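Início > Imprensa > Robótica de interior

Normas e segurança

Amedano publica guia de boas práticas para testes de robôs domésticos em simulação

A Amedano divulgou em fevereiro um guia de boas práticas para ensaios de robôs móveis em casas simuladas. O documento tem 70 páginas e foi redigido com a Hovland, fabricante de bases móveis, e com o laboratório Dulberg.

O guia fixa requisitos mínimos para a passagem entre divisões, a aproximação a portas abertas e a circulação junto a mesas e cadeiras. Cada modelo de robô deve completar 161 percursos antes do primeiro ensaio em ambiente real. As colisões têm de ser registadas, mesmo as de baixa velocidade.

As cenas de referência incluem portas com vidro, paredes salientes e pavimentos com reflexos, para avaliar a leitura dos sensores. 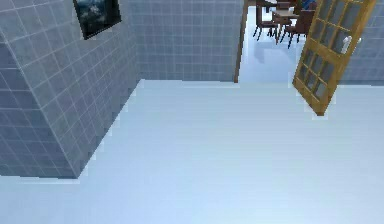

Aplicação e prazos

A primeira versão foi verificada no Skeltmont, o simulador da Amedano, com quase 844 horas de ensaio. Foram analisadas 367 ocorrências, a maioria em zonas de passagem.

A adesão é voluntária. As empresas que adotarem o guia devem publicar a versão do simulador utilizada e conservar os registos de cada percurso. A próxima revisão tratará de escadas e tapetes.

Notícias recentes
Hovland atualiza o manual de manutenção das bases móveis
Dulberg abre inscrições para ensaios de sensores
Skeltmont: notas da nova versão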